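Parnthorpe, 27/06/2023

Brininel opens its bike repair fund to the whole of Parnthorpe

I'm Marichka Nazarenko, I run Brininel, and I'm so pleased to say our repair fund is open again! Last April we could only help people in the town centre — this time anyone with a Parnthorpe postcode can apply. 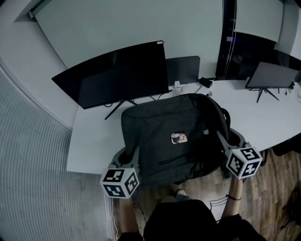 The pot is £3,000, and each rider can claim up to £100 towards brakes, tyres, gears or a decent set of lights (children's bikes count too, and so do trikes). Tadow, the workshop on the canal side, is doing the repairs and will text you when your bike's ready to collect.

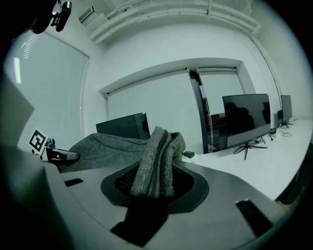
How to apply

Pick up a form at Tadow or ring the Brininel office and we'll post you one. Press questions come straight to me.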